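## 4장. 원단 펼치기와 접기 (Lavon 커버 공통)

Lavon 커버 꺼내서 바닥에 펴는 것부터. 보관 중 생긴 접힌 자국 먼저 확인할 것. 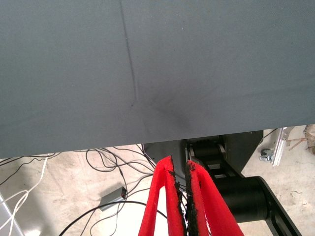 *그림 4-1. 짙은 회색 원단, 가운데 위쪽으로 세로 접힘선*

### 4.1 준비

- 바닥 먼지 제거. 모래알 하나만 있어도 긁힘 자국 남음
- 펼칠 자리 최소 201 cm × 146 cm
- 반지, 시계 빼기. 올 걸림 주의
- 라벨에 품번 22 찍혀 있는지 확인. 다른 번호면 Workimia 부속표 참조

### 4.2 펼치기

1. 포장에서 꺼냄. 칼 쓰지 말고 테이프만 뜯을 것.
2. 긴 변을 몸 쪽으로. 라벨은 왼쪽 아래.
3. 양 모서리 잡고 바깥으로 천천히 당김. 한쪽만 당기면 가장자리가 비스듬해짐.
4. 손바닥으로 가운데에서 바깥쪽으로 쓸기. 눌린 자리 주변 잔주름은 이때 거의 펴짐.
5. 세로 접힘선 남아 있으면 그대로 두고 4.3으로.

> **참고** 무광 원단이라도 빛 방향에 따라 은은하게 윤이 남. 얼룩으로 착각해서 문지르지 말것. 보는 위치 바꿔서 다시 확인.

### 4.3 접힘선 처리

1. 원단 뒤집기.
2. 마른 면포 한 장 덮음.
3. 다리미 저온, 스팀 끔. 접힘선 따라 한 방향으로만.
4. 한 자리에 4초 넘기지 않기.
5. 식을 때까지 그대로 둠. 바로 접으면 같은 자리에 또 생김.
6. 안 펴지면 한번만 더. 그래도 남으면 평평하게 하룻밤.

> **주의** 고온 금지. 표면 번들거림 생기면 복구 안 됨. Echeverría 안감 붙은 제품은 다림질 자체 금지, 눕혀 두기만 할 것.

### 4.4 다시 접기

1. 아래 가장자리부터 맞춤. 위쪽 맞추고 시작하면 끝이 틀어짐.
2. 긴 변 기준 반 접고, 기존 접힘선에서 손가락 두 마디쯤 비켜서 한 번 더 접기.
3. 손끝으로 꼬집어 들지 말고 밑에 팔 넣어서 받쳐 들기. 집은 자리에 오목하게 자국 남는 경우 있음.
4. Gemport 보관함에 눕혀 넣음. 세워 넣으면 아래쪽으로 처짐.
5. 위에 다른 물건 올리지 않기. 같은 커버끼리는 두 장까지 괜찬음.

### 4.5 보관 중 점검

- 장기 보관 시 11월에 한 번 꺼내서 접는 위치 바꾸기
- 습기 찬 느낌 있으면 그늘에서 펴서 말린 뒤 보관
- 방향제, 좀약은 원단에 직접 닿지 않게. 종이에 싸서 구석에
- 올 풀림 발견하면 당기지 말고 가위로 짧게 정리

가장자리가 펴도 계속 틀어져 있으면 재단 문제일 수 있음. 품번 적어서 구입처에 교환 문의. 세탁은 5장.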